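# How to find out whether a robot can do your chore yet

Every few months somebody at Drerkholm asks me whether it's time to buy an arm and let it do the tidying. I used to say no. Now I say "try it with a toothbrush first", and they go away, which comes to the same thing but sounds more modern.

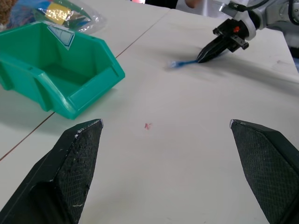
Putting small things into the right bin is the chore I'd start with, at home or on a packing bench. It's dull, it's everywhere, and a five-year-old can do it under protest. What follows is the test I run before anyone signs anything. You need a bench, two arms if you can get them, one open-fronted parts bin and a free Wednesday.

## 1. Choose an awkward object

Salesmen bring cubes. Cubes are lovely. Nothing in your bathroom or stockroom is a cube.

Pick something long, thin and lopsided. A toothbrush is ideal: the handle is slim, the head is a different shape altogether, and the whole thing swings if you grip it off-centre. Bags of mixed bits are harder still, so leave those for later.

## 2. Say what "done" means

Write it down before you start. Mine reads:

- object in the bin, all of it
- bin still where it was
- no help from a person

Ragnvald Kristiansen wanted to add "and nicely". We argued for most of a morning and left it out. If you care which way the bristles face, put that in now.

## 3. Run it more times than you'd like

Ten good goes prove very little. I do 1000, spread over as many days as it takes, and move the start position every time. Leave the lights alone for the first half, then open the blinds.

Our last round, on the Akelance software, managed 577. That's better than my nephew and worse than a bucket with a slope. Most of the misses were at the rim of the bin, where the handle caught and the arm carried on as though all was well.

## 4. Time a person doing the same

Marit Lindholm cleared 140 objects before her tea went cold. The arms took until after lunch to match her, and she was also on the phone.

Don't skip this step. Speed is where the sales video has usually been helped along, so look for a small "4x" in the corner.

## 5. Count the babysitting

Keep a tally of every time you:

1. pick something up off the floor
2. nudge the bin back
3. restart the program
4. say "go on, then" to a machine

Add up the minutes. If the total is longer than the chore, you have bought yourself a second chore.

## So, can they?

For one sort of object, one bin and a patient owner, nearly. For a kitchen drawer, no. Beron, down the road, has a pair sorting caps all night and is happy with them, but caps are almost cubes.

I'll repeat the test in April with a wider bin and the same toothbrush.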